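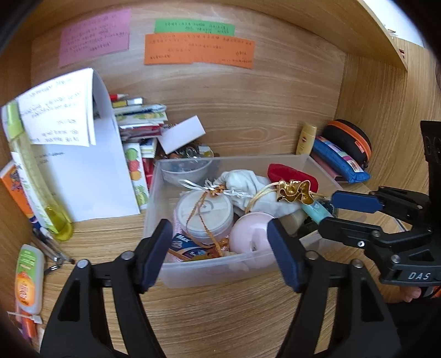 The Drawer You Keep for Other People

Achilleas Christodoulou has been writing letters to his relatives for more than 40 years, and when I asked him how many he thought he had sent, he laughed so hard that he had to put his coffee down. He had the number ready, of course. "1,148," he told me. "I keep a notebook. My wife says it's vanity, and she may be right, but how else would I know whose turn it is?"

We were sitting in the back room of Jurero, the little stationery shop in Stenau where he worked until he retired and where he still turns up most mornings, mainly to talk. I had come to ask him about letter writing, which I'd been told he teaches to anyone who'll sit still for it. I ended up staying through lunch and a good part of the afternoon, and I went home with a fountain pen I hadn't planned on buying.

He started young, he said, and not by choice. His grandmother couldn't read, and when he was a boy she would sit him down after supper and dictate to her sister overseas. "She talked so fast! I'd be three sentences behind and she'd be crying about something, or laughing, and I'd have to ask her to go back. She never could go back. She'd say it a different way, and the different way was always better." He still writes like that, he told me, straight through and without crossing anything out, and if he gets something wrong he says so in the next line.

I asked what people get stuck on when they come to him. He thought about it for quite a while, turning his cup around on the saucer.

"They think they need news," he said. "A man came in last November, a very nice man, he wanted to write to his brother. They hadn't spoken in 20 years. He had this awful first page, all about his job and his house and his knee operation. I said, what did the two of you do when you were kids? And he told me about a rowboat they'd painted green, and how they'd gotten the paint all over the dog. I said, well, write about the dog!"

And did the brother write back? "I don't know," Achilleas said. "He hasn't been in since. I think about it, though."

His own letters, to judge by the few he let me read, are full of that kind of thing. One to a cousin spends a page and a half on a pear tree. Another describes the lady at the Wanigasekara bakery and how she wraps a loaf, with the ends folded under just so, and then wanders off into a question about whether the cousin still makes that walnut cake and would she please send the recipe again, he's lost it (he has lost it before, apparently, and I gather she is getting tired of copying it out).

He isn't fussy about tools, which surprised me in a man who sold them all his working life. He likes Wurnon paper for its weight, but he has written on paper bags and the backs of receipts. What he does care about is the envelope. He addresses it first, before he writes a word, and stands it up against the lamp. "Then I'm already talking to that person. And I've used up a stamp, so I'd better finish."

I wondered whether he minded that hardly any of his grandchildren write back on paper. He shrugged. They send him messages, he said, and he likes those too, and one of them, the youngest girl, has started mailing him drawings with long captions. He answers her within 2 days, always. The others can wait a week.

Before I left I asked him for some advice for a person like me, who has a birthday card sitting on her desk that should have gone out before Christmas. He wanted to know who it was for. My aunt, I said. What was she like? I began telling him about her garden, and her terrible driving, and the summer she taught me to whistle, and I suppose I'd been going on for a good ten minutes when he slid a sheet of paper across the table and went to put the kettle on.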